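Notes for the Sondov evening, chores talk (keep it under half an hour, leave time for arguing)

Hi everybody, thanks for coming out in November when you could be home under a blanket. My question tonight is the one my relatives ask me every single holiday: can the machines do the chores yet? Vacuuming, sure. But I mean the annoying in-between stuff, like moving a thing from here to there without making a mess of it.

So let's look at a chore. Two rendered stills, a picture and a kitchen.
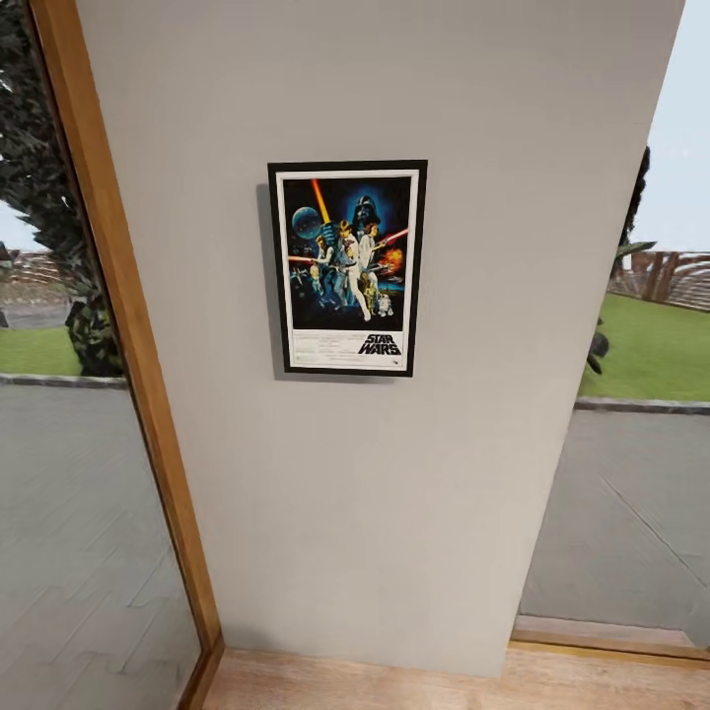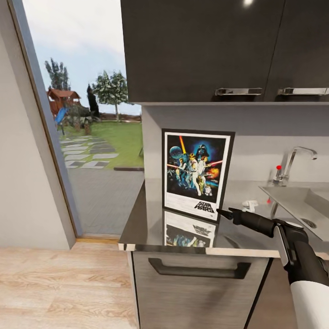 The same poster design, hung on a wall in the first still and leaning on a kitchen counter in the second.

Pause, let people enjoy the Star Wars thing. (If somebody hums the march, let them. Two bars, tops.)

OK, so who here has moved a framed picture? Hands up. You grab it by both sides, you tip it a little, you feel for the hook or the wire, and off it comes. You didn't plan any of that! Your hands worked it out while you were thinking about lunch.

For a robot, every bit of that is a question. Where's the edge? The frame is thin and black. On the wall it's got pale gray behind it, lovely, nice clean outline. Then go to the kitchen still and look at the countertop. Glossy black, and there's the poster again, upside down, logo and all. You and I know which one is the poster. A vision system has to learn that, and I've seen plenty of them get it wrong on shiny counters.

Point at the arm, lower right. Skinny black tip, aimed at the bottom corner of the frame. Ask the room: what would you do from there? Push? Slide it? Get under it? Take two or three answers, somebody always says "get a second arm" and they're kind of right.

Also mention the sink, right there on the same counter. I would not lean my own poster next to a sink, but people put stuff in dumb places and a home robot has to live with us.

Now the numbers slide from my Dorkia project. We ran 2000 tries in simulation at moving a flat upright object along a counter. 781 were clean, meaning no tipping, no dropping, no scraping. People groan at this point and that's fine. I was pretty happy with it! When we first set it up we got 34. (Say that slowly, it gets a laugh.)

Then the shop-floor part. My friends at Zurano pack flat panels all day and their machines are great at it, but every panel shows up at the same angle in the same fixture under the same lights. Swap the fixture and you're calling a technician. Your kitchen is a new fixture every morning.

Skip the Holanda story if we're running long. If not: the demo that folded towels beautifully until we used a striped one. Keep it short, I always drag this one out.

So, my answer for the relatives. Simple, repeated jobs, yes, today. Picking up a picture and putting it where you'd like it, sometimes, with me standing next to it holding my breath. I'd let one wipe my counter before I'd let it hang my art.

Questions. Repeat them into the mic, the back row complained last time. Somebody will ask about price and I don't have a good number, so say so and move on to the next hand.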